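Project report – Photo 2, portrait unit
Light on babies: window vs. lamp for newborn and family portraits
Dorottya Kelemen, with Zsófia Sipos
Tutor: Veronika Bakos
August 2023

1. What we wanted to find out

Short version: does a beginner get better baby portraits from a window or from one lamp with a softbox? Everyone online says window. Our tutor says "depends on the wall." We wanted to see for ourselves, same baby, same blanket, same day if we could. Also wanted to learn how to run a session without the parents getting tired of us.

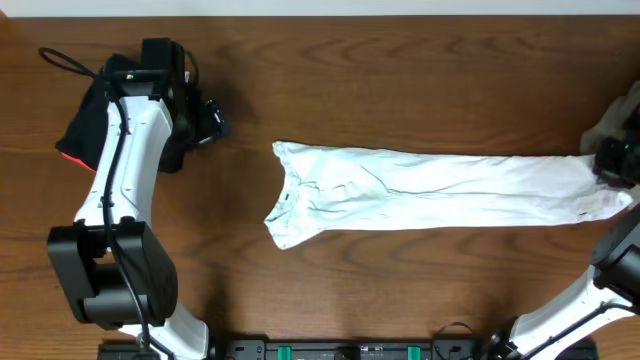
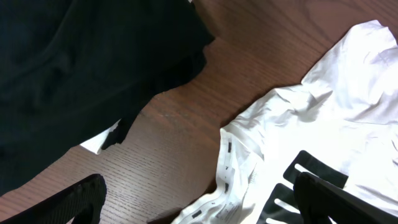 Fig. 1 and 2. White clothing on the table; black and white clothing on the table.

Three families said yes. One dropped out (ear infection), so this report is two families and one practice run with a doll. We know that's thin.

2. Place and gear

The Sallow room on the second floor. One tall window facing north-east, white wall opposite, a radiator you can't turn down all the way. Good for babies, less good for us.

Gear:
Camera from the school cupboard, 50 mm lens
One lamp, softbox, stand with a sticky clamp
Pultik beanbag, the big one
Two blankets, one oatmeal, one gray
Reflector (Zsófia's, slightly bent)
Travotlow for sorting and sharing the pictures with the parents

We shot everything at ISO 500 with the window and ISO 200 with the lamp. Should have kept it the same for both. Veronika pointed this out after the first session and by then we had half the work done, so we left it and are writing it down here.

3. The doll run

In March we did a full practice with a doll wrapped in the oatmeal blanket. Felt silly, was the most useful afternoon of the whole project. Found out that the beanbag has to go parallel to the window and not facing it. If the head points straight at the glass the forehead goes bright and the chin falls into shadow, and if the feet point at the glass you get light up the nose – the "flashlight under the chin" look. Veronika had told us this in week two. We didn't listen.

Also learned the lamp stand needs a weight on it. It tipped, slowly, onto the doll. No more lamp sessions without a sandbag and one person standing next to the stand the whole time. We put this in the session plan in capital letters.

4. Session one – the Katona baby

Viktória Katona brought her son, eleven days old. Very sleepy for the first half, very awake for the second. Window first.

Window notes: soft light, nice falloff across the cheek, skin looked like skin. Clouds moved in and out so the exposure kept changing. We chased it. Some of the frames are a full stop apart and you can see it when they are side by side.

Lamp notes: steady. Every picture matches the last one. But we had it too close to the camera side and everything went flat, so the first batch looks like passport photos. Moved it round to the side and up a bit, much better. By then he was hungry.

We took 144 pictures in total. Kept nine. Viktória's favorite is one we almost deleted, where he's yawning and one hand is out of the blanket and blurry. We had it marked as a reject for the blur. Talked about this a lot afterward, see part 7.

Things that went wrong:
Room was warm enough for him but the lens fogged when we came in from the stairwell. Waited ten minutes.
Forgot the spare battery.
Zsófia's phone rang. He didn't wake up.

5. Session two – the Csizmadia family

Vilmos Csizmadia, his partner, a baby girl of five weeks and a brother who is three. So a different job really. Five weeks is past the curled-up sleepy stage and she did not want the beanbag at all. We tried it, she told us no, we moved on to arms and laps.

The brother was the hard part and also the best part. He would not sit. Dorottya asked him to show the baby his toy bus and he did, for maybe a minute, and that minute is most of our final selection. Lesson – have a job for the older kid. "Look here and smile" got us a row of teeth and nothing else.

Window notes: with four people the window was too small. Whoever stood furthest away went dark. The bent reflector helped with one face, not two. We ended up putting everybody in a line close to the glass, shoulder to shoulder, and that worked.

Lamp notes: easier for the group. More room to move people around. But the brother kept walking up to the softbox so we turned it off after a few minutes and moved it out. Safety first, and also he was faster than us.

133 pictures, kept twelve. Two of those are lamp.

6. Comparing

We showed a set of prints, half window and half lamp, unlabeled, to people from our year and asked them which they'd hang on a wall. Single baby: clear preference for the window. Group: nearly a tie. Most people could not say which light was used, they just said one felt "calmer".

What we think is going on: the window is big compared with a baby and small compared with a family. Size of the light against size of the subject. That's in the textbook and we'd both read it, but seeing it on a real cheek is different.

Editing took much longer than expected. Skin tone mostly. The window pictures from the cloudy stretches needed warming up, the lamp ones needed a bit of green taken out (the wall in the hallway is green and the door was open. Close the door.) We spent up to 20 minutes on one picture and then went back to the first version.

7. What we got wrong and what we'd change

Different ISO for the two lights. Already said.

Too few families. Two is not a result, it's two afternoons.

We picked with a "sharp = good" rule and the parents didn't. Next time parents see a rough gallery before we cut it down. Travotlow lets you do that with a link, we just didn't think of it.

Posing. We tried to copy poses we'd seen, including the hands-under-chin one, and Veronika stopped us. That pose is made from two pictures with an adult holding the head the whole time, and is not for students. We stuck to baby on back, baby on side, baby being held. Fine. Plenty.

Talk more. We were so busy with settings that the room went silent and the parents thought something was wrong. Viktória said so, kindly.

8. Who did what

Dorottya: camera in session two, editing, most of this text.
Zsófia: camera in session one, lamp, talking to the families, print survey.
Both: doll.

9. Thanks

To both families, to Veronika Bakos for the patience, and to Mrs. Gulyás at the front desk who let us into the Sallow room early both times. Prints for the families are in the envelope in the tutor's office, contact sheets are in the apendix folder.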